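四月

朝から雨で、作業場の窓を開けられなかった。換気扇を回すとセルのパネルがかすかに鳴るのが気になって、けっきょく止めて、コーヒーの匂いのこもったなかで一日過ごした。こういう日は細かい仕事に向いているとファドさん(Fuad Lemma、うちではみんな下の名前で呼ぶ)は言う。私もそう思うことにして、ずっと後回しにしていた二本腕のセルの手入れに取りかかった。セルの呼び名は「モーシー」。札にはMorsyと書いてあって、名づけたのはレダさんらしいのだけれど、由来を聞くたびに違う話をするので、もう聞かないことにしている。

まず前側のレールから。左右の台座の板を留めているボルトを一本ずつ、レンチで締まり具合を確かめていく。前回の手入れのときに合いマークをペンで入れておいたのだが、右の台座の奥の一本だけ線がほんの少しずれていた。髪の毛一本ぶんくらいだろうか。見つけたときは思わず「あっ」と声が出て、隣の部屋のエカテリーナさんに「どうしたの」と聞かれてしまった。いや、大したことではないんです、と答えながら、内心ではけっこう嬉しかった。先週から右の腕だけ、同じ位置に戻したつもりでもわずかに手前へ来る癖があって、制御のせいか減速機のせいかと夜まで悩んでいたのだ。もちろんこの一本が全部の原因だと決めつけるのは早いけれど、疑う相手が一人見つかるだけで気持ちはずいぶん軽くなる。

ボルトは一度抜いて、ねじ山を拭いて、弱いほうのゆるみ止めを一滴つけて締めなおした。強いほうを使うと次に外す人が泣くことになる。去年の私がその「次に外す人」だったので、これだけは忘れない。締めてから合いマークも引きなおした。古い線はアルコールで消して、新しい線は青にした。前が白だったから、これで見分けがつく。

それから配線。左の腕は、肩のところでケーブルに少し余裕を持たせてあるのだが、この余裕の加減がほんとうに難しい。短いと肘を伸ばしきったときに手首のカメラのコネクタが引っぱられるし、長いと今度は台の上のものを引っかける。リースベット(Coppens)さんが前に来たとき、「ケーブルは飼い犬の引き綱と同じで、いちばん遠くへ行きたがるときの長さに合わせるの」と教えてくれて、そのときは笑って聞いていたのに、今ではすっかり私もその考えでやっている。電源を落とした状態で手で腕をゆっくり動かして、いちばん遠い姿勢、いちばん縮んだ姿勢、それからひねった姿勢と順に試して、そのたびに肩と手首を指で触ってみる。張っているところはすぐわかる。左はこのままでよさそうだった。右は手首から上へ逃がした輪が少し大きい気がして、結束の位置を指二本ぶんずらしてみたのだが、そうすると今度は外へひねったときに張ってしまう。三度やりなおして、けっきょく元の場所に戻した。四十分かけて元通り。こういう時間の使い方をアブデルガニさんに見られると何か言われそうだけれど、幸い今日はトクソープの現場へ行っていて留守だった。

昼はエカテリーナさんが焼いてきたチーズのパイを分けてもらった。まだ温かくて、端のところがかりかりしていて、これがもうおいしくて! 食べながら、あちらのセルの話を聞く。ポルコンに頼んだ交換用の指先がまだ届かないのだそうだ。うちの分の在庫を貸しましょうかと言ったら、穴の間隔が違うからだめなのよ、と残念そうだった。同じような部品なのに、どうしてこう少しずつ違うのだろう。

午後は爪先合わせをした。左右のグリッパーを台の真ん中へ寄せていって、指の先と先をぎりぎりまで近づける。ぶつけず、離れすぎず、そこで止めて、横から覗いたり上から覗いたりして高さのずれを見る。正式には治具を使う手順があって、手順書にもそう書いてあるし、私もあとで治具を使ってちゃんと測るのだけれど、その前にまず目で見ておくのが好きなのだ。数字だけ見ていると、どちらの腕が悪いのかをつい決めてかかってしまう。先と先が向かい合っているところを見ると、なんだか二人が内緒話をしているようで、叱る気も失せてくる。 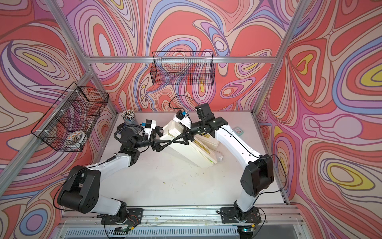

動かすときの速度はいちばん遅い設定にして、非常停止のボタンに左手を置いたまま、右手で少しずつ送る。少し送っては覗き、また送っては覗き、姿勢がつらくなったら一度立って腰を伸ばす。朝に締めなおしたボルトが効いてくれたのか、右の腕の手前へ来る癖は、見た目にはほとんどわからなくなっていた。ああ、よかった、と思ったけれど、ここで喜びすぎると明日がっかりするので、ノートには「目視では改善。要再測定」とだけ書いた。レダさんは私のノートを読んで「君の文章は天気予報みたいだ」と笑うのだが、断言して外れるよりずっといいと思う。

そのあと原点を取りなおして、繰り返しの試験を仕掛けた。同じ姿勢へ200回行って戻ってくるだけの、見ていてなんの面白みもない試験だ。ところがこれを見ているのが私は案外嫌いではない。編み物をする母の手もとをぼんやり眺めていたころのような気分になる。途中で一度、左の手首のあたりからかすかに擦れる音がして、すぐに止めて耳を近づけた。音はもうしない。手で回してみてもしない。もう一度動かしても、しない。こういうのがいちばん困る。止めたところの回数を書きとめて、続きから再開し、そのあとは椅子を引き寄せて最後まで隣で聞いていた。二度は鳴らなかった。ケーブルの被覆がどこかの角をなでただけかもしれないし、そうではないかもしれない。明日また、最初から聞きなおすつもりでいる。

待っているあいだに、累計の動作時間を台帳に写した。1782時間。この前写したときから、思ったより進んでいる。次の大きな点検でグリッパーの指の当たり面を替えることになっているから、そろそろ部品を頼んでおいたほうがいい。ヴェラヴォウの注文用紙を探したのに、いつもの引き出しに入っていなくて、かわりに去年の夏から行方不明だった六角レンチが出てきた。これはこれで嬉しい。用紙のほうは明日ファドさんに聞こう。

掃除の話も書いておかないといけない。白い台の上の黒い点々や汚れは、前からずっと気になっていた。ゴムの粉なのか、鉛筆の芯の粉なのか、前のテーブルから持ちこまれたものなのか、正直なところ見ただけでは区別がつかない。粘着テープで取って白い紙に貼り、日付のかわりに動作時間を書いて台帳にはさんだ。もしゴムの粉なら指の減りぐあいの手がかりになるはずだ。そういうことをしているから掃除が終わらないのだ、と自分でもわかっている。レールに残った乾いた染みはアルコールで少しこすってみたが、しぶとい。台の隅々までは今日は手が回らなかった。かごのなかも、いつかきちんと整理しようと言いつづけて、もう春になってしまった。

下の通気口のほうは、掃除機の細いノズルで外側だけ吸った。奥まで吸うにはパネルを外すことになり、パネルを外すと端子の緩みも見たくなり、そうなると夜になるのが目に見えている。やりたい気持ちを抑えて、今日は外側だけ。我ながら大人になったものだと思う。

夕方、アブデルガニさんから電話があった。トクソープのほうは、コンベアの速度を100パーセントに戻したとたんに箱が詰まるようになって、けっきょく今夜は遅くなるとのこと。こちらはどうかと聞かれて、ボルトが一本ゆるんでいました、と答えたら、少し間があって「右の奥か」と言う。どうしてわかるんですかと聞くと、組んだときにあそこだけレンチが入りにくくて、角度をつけて締めたのを覚えているのだそうだ。それならそうと、どこかに書いておいてくれたらよかったのに! と言うと、電話の向こうで大笑いしていた。仕方がないので私が台帳の最初のページに書いた。「右台座の奥のボルト、工具が入りにくい。短いレンチを使うこと。」ついでにその短いレンチを、さっき引き出しから出てきたあれを、紐でセルの脇にぶら下げておいた。

帰る前に両方の腕を休めの姿勢に戻して、電源を落とした。落とす瞬間に肩がことんと少しだけ下がる。最初のころはあの音が怖くて、壊したかと毎回どきりとしたものだけれど、今はおやすみの挨拶のように聞こえる。傘を忘れて一度戻り、ついでにもう一度だけ右の奥のボルトを見た。青い線はまっすぐだった。

明日は治具で測ること。注文用紙。左の手首の音。エカテリーナさんにパイの皿を返すこと。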